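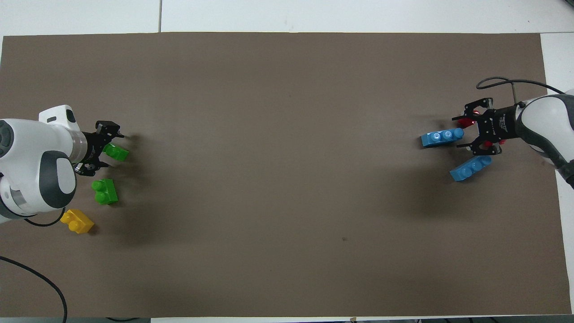

Issue 199, page 9

Why Does the Show Stop to Think?

You are watching a cartoon on a tablet. The dragon opens its mouth to say something important. Then it freezes, mouth open, and a little circle goes round and round on top of its nose.

That circle means your show is buffering. Grown-ups usually deal with buffering by tapping the screen harder. The screen does not mind, and the circle keeps going.

How a show gets to you

A show on a streaming app does not live inside your tablet. It lives on a big computer called a server, which might be in another state. When you press play, your tablet sends a message that says, more or less, "Dragon show, please."

The server does not send the whole thing in one lump. It cuts the show into short pieces, each a few seconds long, and sends them one after another. Your tablet puts them in order and plays them so smoothly that you never see the joins.

Imagine a very long sandwich being passed to you through a mail slot, one bite at a time. As long as the bites keep coming, you are having lunch.

The pile of spare bites

Your tablet is a bit of a worrier. While you watch one piece, it is already collecting the next few and keeping them in a pile. The pile is called a buffer. If the internet slows down for a moment, the tablet plays from the pile and says nothing about it.

If the pile runs out, you get the circle.

Why it runs out

The internet in your home is shared. Perhaps your brother is playing a game, your mom is on a video call, and somebody's phone has picked this minute to update itself. Everyone's pieces are squeezing through the same connection. Walls can slow things down too, if the wi-fi box is at the other end of the house behind the fish tank.

Sometimes the trouble is at the server's end. In September a streaming app called Larura put out the last part of its detective series Maruyama, and roughly 2,406 families in one town pressed play at the same moment. Hendrik Pillay, who looks after servers for Larura, says he watched it at home like everybody else. "I got the circle," he says. "My kids thought it was the funniest thing I had ever done."

Why the picture goes fuzzy

Most apps keep several copies of every show. One is sharp and heavy. Another is blurry and light. If your connection gets slow, the app quietly switches to a lighter copy, so the dragon turns into a green smudge for a bit. The smudge can still talk, though. When things speed up, the scales come back.

What you can do

Move closer to the wi-fi box.
Ask whether anyone is downloading something huge. (They will say no. Ask again.)
Pause for a minute and let the pile grow.
If your app lets you, download the show before a long car ride. Then all the bites are already on your side of the slot.

Words to know

Stream: to watch something while it is still arriving.
Server: a computer that hands things out to other computers.
Buffer: the pile of pieces your tablet saves for later.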